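Let the operator see what the robot sees

By Halina Grabowska

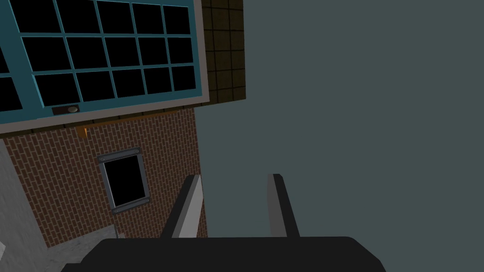 The view from behind the gripper in simulation, fingers open, with the building front at a tilt.

I spent July teaching a simulated arm by remote control, and I came away with a firm opinion about cameras. The person giving the demonstration should work from the same view the robot will have later, and from no other.

Most setups I have used do the opposite. The operator gets a wide view of the whole workspace, often on 2 screens, and the policy is trained on the wrist camera alone. The operator then steers around things the wrist camera never showed. The robot is asked to copy a decision when it has no way of knowing what the decision was based on.

Shigeru Chiba, who runs the Kelano simulator with me, disagrees. He says people drive badly from a wrist view, and he is right. The horizon tips whenever the wrist turns. A brick wall runs uphill, a window frame slants, and a new operator stops to work out which way is down. Our first 70 demonstrations were slow and full of pauses.

I would still keep them. A pause at a confusing view tells you the view is confusing. If the operator has to back off and look again before reaching, the robot probably should too, and now there is an example of it in the data.

Naa Tetteh made a better objection. Four hours of this wears people out, and tired people give sloppy demonstrations. Her answer was shorter sessions – we went down to one hour – and I think that costs less than a second camera the robot can't use.

We have 200 demonstrations now, all from the wrist. Shigeru wants the next batch done with the wide view for comparison. I said yes, but I'm not driving.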